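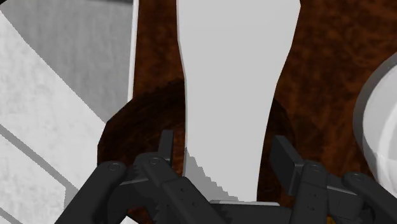 Print this page | E-mail this page

Clisusness Players' Club - Minutes of the July Meeting

Held in the upstairs room at Plolelano, 7:00 p.m.

Chair: Gwilym Morgan
Minutes: Marisol Giraldo
Members present: 30

1. Minutes of the last meeting
Approved with one correction. The spring bingo night ended at 10:30, not 11:30.

2. Slot tournament results
The tournament ran over two evenings on the Correa machines, with 76 entries. Every player got the same starting credits and 20 minutes of play. The top score was 2,327 credits. Two players tied for third and agreed to split the prize.

Several members said the bonus round on the Correa game takes too long for timed play. One player spent almost four minutes of his session watching free spins he could not skip. Gwilym said the clock cannot be paused on those machines. After some discussion it was agreed to use a game with no free spins next time, if the venue has one.

3. Game for the fall tournament
Marisol had tried Prallberg, a three-reel game with five paylines and a hold feature. She found it quick and easy to follow, but the wins were small and the sound could not be turned down far enough. Two members preferred an older fruit game. A show of hands went to Prallberg, 19 to 8, with three not voting.

4. Money
Balance in the account is $403 after prizes and room rental. Entry fee for the fall stays at $5. A request to raise the top prize was held over until the number of entries is known.

5. Rules
Rule 6 now reads: "A player who leaves the machine during a timed session may return, but no time will be added." Passed without objection.

The question of phones at the machines came up again. Calls are to be taken in the hallway. Texting is allowed between sessions only.

6. Spending limits
Marisol asked that the helpline card go back on the sign-in table, as it was missing in June. Gwilym will print new ones. Members were reminded that the club does not lend money to players and that members should not lend to each other on club nights.

7. Other business
The parking lot behind Plolelano will be closed for paving during part of August - use the side street. The coffee urn leaks at the tap and needs a new washer. Gwilym to look at it.

Meeting closed at 8:25 p.m. Next meeting in September, same room.

Print this page | E-mail this page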